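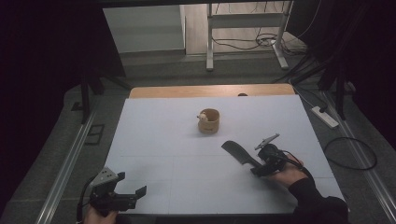
Section 4: Following a court hearing live

Brestance lets you follow a public hearing from start to finish, and it's a great way to see how big questions about taxes and public spending get argued! Set yourself up at a table with plenty of clear space near you, the way the small tan cup has open board on either side of it, and sign in before the session opens.

1. Open the Hearings tab and pick your court. Cerkesham users will see the appeals court first.
2. Tap Follow. The case list loads up to 40 entries - scroll down for more.
3. Choose a case and turn on Live Notes. New notes show up every 2 minutes.
4. To keep a note, press and hold it, then tap Save. You can save up to 50 per case.

Note: Judges' questions are in bold. They're often the best part, so don't skip them!

Caution: Live Notes are not the official record. Check the posted order before you quote anyone.

If the feed stops during a recess, leave the page open. It picks up again when the session does.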